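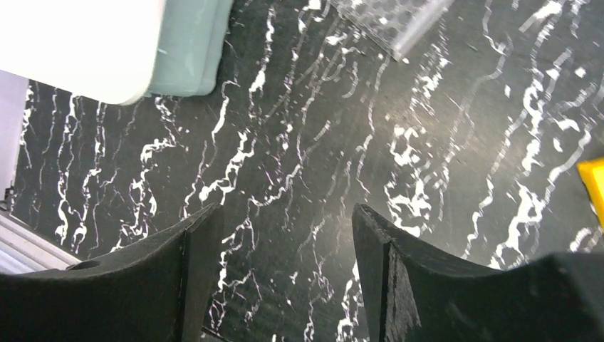

21 October 2025

Glaze and slip notes, mask tiles, second round.

Unloaded the small kiln this morning. 8 tiles in, 8 out, no cracks. The backs are flat enough to hang. Two have a slight lift at the chin where I left the clay too thick over the newspaper, and I should have hollowed those from behind before they stiffened up.

The Bajpai black slip fired browner than the test chip. Same bag, same clay, so I suspect I mixed it thin. It needs to coat a finger and stay there. Next batch gets sieved twice and left overnight with a lid on.

Carving through the slip went better with the loop tool than with the needle. The needle throws up a burr that catches the glaze and leaves a white whisker along the line. Wait until the slip has lost its shine, then cut. Brush the crumbs off only when they are dry or they smear. 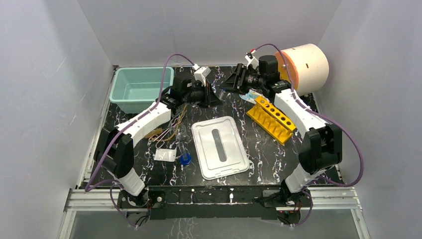 Pattern for the background of the big mask panel is still not settled. The old Rollar handbook, the 1982 printing, has a page on feathering where you trail light slip over dark and pull a bristle through it. I tried it on 2 scrap slabs and got combed stripes, too even. I want it closer to the black tabletop with the white and gray veining, where the marbling covers the ground and doesn't look like a repeat. Tilting the slab while both slips are wet gets part of the way. A mint green like the plastic tub would do for the eyelids, if I can get it from the copper stain without it going muddy over the black.

Mint test so far: one part stain to the white base was too strong, half that looked right wet. Chips go in with the next bisque.

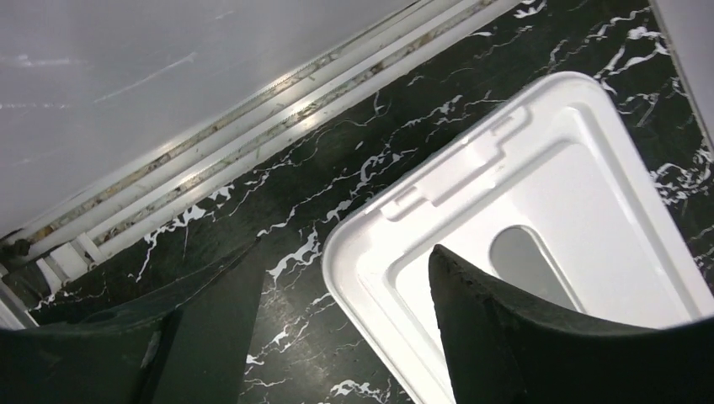
I will run those chips on both clays, the Hinduveo white and the Brukness buff. The buff will pull everything warmer, and the panel is meant to be buff, so that is the one to judge by. Mark the backs with oxide, not pencil. I lost a whole row of numbers last time.

Panel layout: nose and brow built up as separate pieces, scored and slipped on at leather hard. Mouth cut straight through. Keep the ears off until the face is dry enough to stand, they sagged on the paper version of the pattern.

The 3000 grit pads are finished. The unglazed cheeks on the last tile only got a quick rub and still feel rough at the edge.

To do: sieve black slip, order pads, cut panel template in card, new bristle for feathering.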